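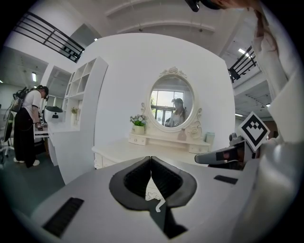 Seteva recalls jaw pads on hand-held grippers after grip faults

Owners asked to check pads before next use; free replacements from June

Jaltanbridge – Seteva is recalling one batch of the rubber jaw pads fitted to its hand-held gripper tools, after reports that the pads can work loose from the gripper body while an object is being held. Customers should stop using any tool fitted with pads from the batch until the pads have been replaced.

The company has received 12 reports of the fault. In 10 of these the pad shifted in its seat and the object slipped or dropped. In the other 2 the pad came away completely. One of those led to a cut hand, when an operator picked up the pieces of a glass bottle that had fallen from a dressing table. The cut was treated on site and the operator was back at work the same day. There have been no other injuries.

The tools are used to record everyday handling jobs in furnished rooms, such as opening drawers, moving small items across a table top and putting things back on shelves. The recordings are then used to train robot arms to do the same jobs. The fault was first noticed at the furnished test rooms in Jaltanbridge run by Stollell, which has used the tools since they went on sale.

What went wrong

The jaw pad is held to the gripper body by a moulded lip along its back edge and a line of adhesive. Tests carried out for Seteva by Forsyth, a materials testing firm, found that the lip on the affected pads was moulded too thin. With repeated opening and closing the lip bends, the adhesive starts to split, and the pad can then twist sideways under load.

Forsyth also found that warmth made the problem worse. Pads kept at 40 degrees overnight loosened after far fewer grips than pads kept at normal room temperature. Tools stored in a closed vehicle or next to a heater may therefore be at greater risk, although all pads in the batch are covered by the recall however they have been stored.

The fault does not affect the gripper fingers, the electronics or the battery. There is no risk of fire or electric shock.

Seteva's own checks before sale did not pick up the problem. Each pad was measured across its front face and pull-tested once before leaving the factory, but the thickness of the lip was not measured and the pull test was not repeated after use. Both steps have now been changed. Lip thickness is measured on every pad, and a sample from each batch goes through a full cycle of grips before the batch is released.

The first report reached Seteva's support desk in early spring and was logged as normal wear. Two further reports were handled in the same way. The company accepts that these should have been passed to its safety team when they came in, and that the recall would have started sooner if they had been. Support staff have been told to pass on any report of a dropped object on the day it is received, whatever the likely cause.

Which tools are affected

The recall covers hand-held gripper tools fitted with black jaw pads with a batch code ending in K. The code is moulded into the back of the pad and can be read with the jaws fully open and the tool switched off. A small torch may help.

Replacement pads bought separately may also come from the batch. Customers should check any spare pads they have in stock, including those in unopened packets, where the code is printed on the label.

Pads with any other code ending are not part of the recall. The pads used on Seteva's arm-mounted grippers are a different shape, are held on by screws and are not affected.

What customers should do

Switch the tool off and take the battery out before looking at the pads. Do not try to test a pad by pulling at it or by gripping a heavy object.

If the code ends in K, put the tool to one side with a note on it so that it is not picked up by mistake. Do not glue the pad back in place. Forsyth tested three common household glues and none of them held for long, and glue left in the seat will stop a new pad from fitting properly.

Order replacement pads through the Seteva support page or by telephone. They are free of charge, and so is the postage. Orders will be sent out from June, beginning with customers who have already reported a fault. The new pads can be fitted by the user and no special tools are needed. Customers who would prefer to have the work done for them can send the gripper body back to the Jaltanbridge workshop, also at no cost.

Old pads should be cut in half before they are thrown away, or returned in the envelope supplied with the new ones.

Advice for sites using the tools

Seteva is also updating its guidance for all sites, including those with no affected pads. Pads should be looked at before each session and again after any dropped object. Glass, china and anything sharp should be left out of handling jobs until the pads have been checked. Operators who drop something breakable should put the tool down before clearing up, and should use a dustpan and brush.

Operators wearing a backpack rig should take extra care when bending to low drawers, as it can be hard to step back quickly if something falls. The guidance now asks for clear floor behind the operator – chairs, bags and cables should be moved away before work begins.

Stollell stopped using the affected tools as soon as the pad fault was confirmed, and has gone back to work with pads from a later batch. It will share its daily inspection records with Seteva until the end of the year.

Recordings made with affected pads

Some customers have asked whether recordings made before the recall can still be used. A loose pad may change how an object sits in the jaws, so the recorded grip may not match the real one. Seteva suggests reviewing sessions in which an object slipped, and leaving out any in which the pad can be seen out of line with the gripper body.

A printed copy of this notice is being sent to every registered customer. Anyone who bought a tool second-hand, or who has passed one on, is asked to contact Seteva support so that the register can be brought up to date.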